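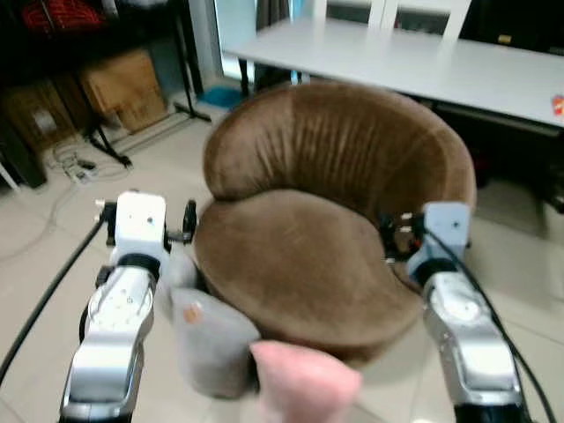
Furniture hire is the trade in which household or office furniture is given to a customer for a fixed time against a regular payment. The furniture remains the property of the hiring firm, and at the end of the contract it is collected, cleaned, and usually hired out again. In some countries the same trade is called furniture rental or furniture leasing, although the word leasing has a more narrow meaning in law and can include the right to buy the goods at the end.

History

The hire of chairs and tables for weddings and funerals is old in many towns, and was often a side business of carpenters or of inns. The hire of whole rooms of furniture came later, together with the furnished flat. Landlords who did not want to buy beds and wardrobes themselves made agreements with local shops, and the shops kept a part of their stock for this purpose.

One such shop was Spanos, a family firm which began with the hire of folding chairs and later took up beds, tables and upholstered seats. Its first printed list contained 118 articles, of which 70 were chairs or stools. The list gave the prices per week, and a deposit was asked only for mirrors. The firm was later joined with Drorko, a transport company, and the name Spanos was kept for the shops.

Types of contract

Short hire covers a period of hours or days and is used for celebrations, exhibitions and the showing of houses for sale. The price normally includes delivery and collection, and the customer is not expected to clean anything.

Long hire covers months or years. It is common among students, among workers who are sent to another city, and among small offices. The price per month becomes lower when the contract is longer. At Humoston, for example, the shortest contract is seven months and the customer may change one large piece during this time without payment. Some firms offer a third form, in which the payments are counted towards the price of the furniture, so that the customer can become the owner.

Textiles

Bed linen, curtains and loose covers are treated separately in most contracts. They wear out faster than the furniture, and many customers prefer to bring their own. Where they are included, they are listed by weight or by set, and the firm has them washed between two customers.

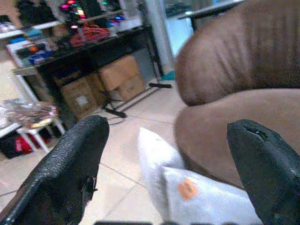

A soft white article with a slightly crinkled surface.

Mattresses stand between the two groups. Several firms sell them at a low price instead of hiring them, and take them back only for disposal.

Condition and wear

The most frequent cause of disagreement is the difference between normal wear and damage. Contracts usually describe normal wear as the change which comes from careful daily use, such as a flattened cushion or a paler colour on the side of the window. Burns, stains of ink and broken legs are counted as damage. 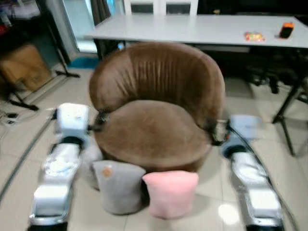 According to Fotini Chrysikopoulos, this division is less clear than the contracts suggest, and a customer should ask for a written list of all marks before signing, even when the piece is said to be new. She added that most of the complaints she had read were about the deposit and only a few about the furniture.

A revised form of contract, published by the trade association Tokemau in January 2019, gives the customer 11 days to report marks which were already present at delivery.

Delivery and placing
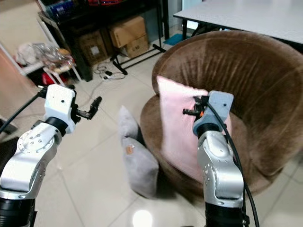
Delivery is normally made by two persons, who carry the goods into the room and put together the beds and tables. The customer must say in advance if there is a narrow staircase or no lift. The type of floor is also written on the order. Wood and soft vinyl need felt under the legs, while on white tiles, like those under the seating area shown, rubber pads are more usual, as felt can slide on them and collects dust which is easily seen on a light surface. The pads belong to the firm and are collected with the furniture. Moving the furniture to another address during the contract is allowed by most firms, but it must be announced, and up to half of the first delivery charge can be asked again.

See also

Furnished flat
Hire purchase
Loose cover
Upholstery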